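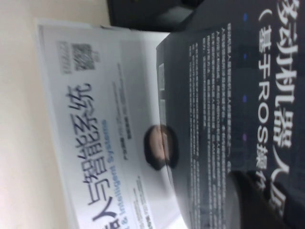 Wrist camera view, dark book on top of the white one.

Picking overlapping books with the Kotis arm

Step 3. Set the grip width before you touch the approach path. Measure the thickest book with calipers, add 8 mm, and enter the result as open_width in the Coman config file. Leave the closing force at the default of 17.

Step 4. Lower the wrist until the cover fills most of the preview. Glossy covers throw glare – turn the lamp, then lock exposure at 71. Run the detector and save the outline of the top book only.

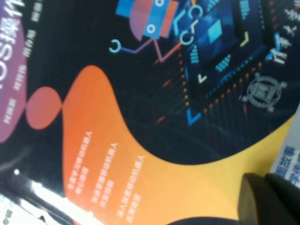 Fleltedach: Locking exposure did nothing on my build until I turned off auto gain too. The setting is in the driver, not in Coman.

Correct for driver 975 and later. Turn off both, restart the node, then repeat Step 4.

Step 5. Jog to the free edge of the top book and close at low speed.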